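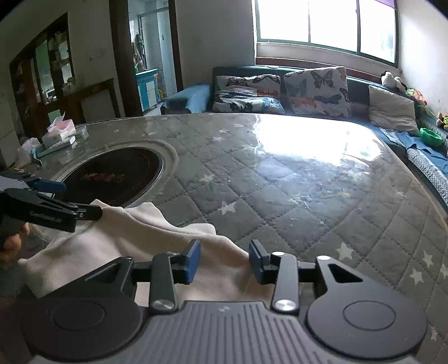
The table by the window, Julstead, July 20, 2022

Krešimir had the cloth out before the others were down. He liked to do the glass while the sun was on it, when every smear showed.

"You'll only have to do it again tonight," said Ju-won from the doorway.

"Then I'll do it again tonight."

The table had come with the flat, and so had the sofa. The cushions with the butterflies were his sister's. The panda on the sofa back had been Ju-won's for two years and had no name. They had eaten round that hot-pot hole all winter, six of them some nights, with the window open to let the steam out.

Ju-won moved the tissues along and sat down.

"Martinelli rang," he said. "He wants the keys by noon."

"He said the end of the week."

"He says noon now."

Krešimir looked at the glass. There were specks on it still, and a mark that might have been soy sauce or might have been a scratch.

"Is he keeping the table?"

"He says it's staying. Three hundred and sixty-one pounds, he said, if we wanted it. I told him we had nowhere to put it."

That was true. The room in Druvow had space for a bed and a chair.

"We could ask your aunt," said Krešimir.

"She's got a table."

"Not with a hole in it."

Ju-won thought about this. Then he got up and went to find his phone, and Krešimir folded the cloth over to a clean side and started on the corner nearest the window.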